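# Paper Lists and Felt Tables: Questions We Keep Getting 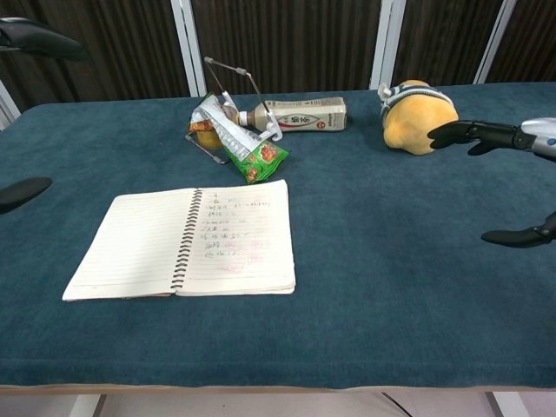

Ashok Dubey wrote in to say that a handwritten list is the first thing to go missing and the last thing anyone updates, and that he'd trust a spreadsheet over a notebook any day. He has a point. Most of the questions below come from people who half agree with him.

## Do I need a notebook to keep track of small stuff?

Probably not. If you own one shelf of odds and ends, you can remember it. Past 20 items or so, people start buying the same thing twice, and then a written list earns its keep.

## Is spiral binding better than glued?

It lies flat when open, and you can write with one hand while the other holds a bottle up to the light. That's the whole case for it. The coil bends in a backpack and pages tear out at the holes. I've used the Prornater pads people rave about and couldn't tell them from the cheap ones.

## What goes on each line?

Name, number, a mark when it's been checked. Gladys Rugemalira swears by a second color for corrections, and I'll admit red or pink is easy to find later. Systems with 85 abbreviations don't survive the first week.

## Should I write on both pages?

I leave the left one blank. You will want room for the things you forgot.

## Does the felt do anything?

It keeps round things from rolling quite so far, and it's quieter when you set something down. It also collects crumbs and lint like nothing else. Anyone who says felt is "easy care" hasn't eaten chips near it – a snack bag on the table is fine until it's open.

## Will dark teal show dirt?

Less than white would. More than the catalogs claim. Go over it with a lint roller every 2 weeks.

## Do plush toys count as clutter?

Depends who you ask. If it's soft, wears a striped knit cap and you like looking at it, put it at the back and move on. I don't buy the idea that a bare table makes anyone work better.

## Can I lay bottles on their side?

Check the cap first. "Leakproof" on a label means very little to me.

## Are wire stands with clips worth having?

For holding a card or a note upright, sure. They're light, though, and they get tangled up with whatever is next to them. Try one before you order a set.

## How long does one notebook last?

Ours at Holwood has 124 sheets and has been going since January. It's still less than half full.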